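Dormir mejor por 215 euros: la promesa de las sábanas «inteligentes»

La publicidad de Penberg asegura que su funda nórdica regula la temperatura del cuerpo durante toda la noche.

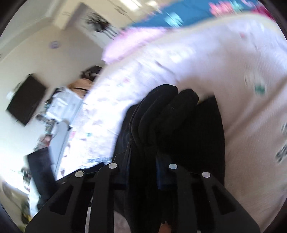
Lo que no aclara es cómo lo midió. Pedí el estudio en febrero y me mandaron dos páginas firmadas por Niilo Kuusisto, director de producto, con una encuesta a 3.918 clientes. Clientes que ya habían pagado, claro. Ni grupo de control ni termómetro.

Saimi Rissanen, que lleva media vida tejiendo algodón para Valtonen, se ríe cuando le leo el folleto. «Un percal decente de 200 hilos hace lo mismo. Lo demás es el acabado, y el acabado se va con los lavados.»

Kuusisto responde que el tratamiento es permanente. Le pregunté cuántos lavados habían probado y prometió consultarlo con el laboratorio. Volví a escribirle dos veces. Sigo durmiendo con las sábanas de mi madre.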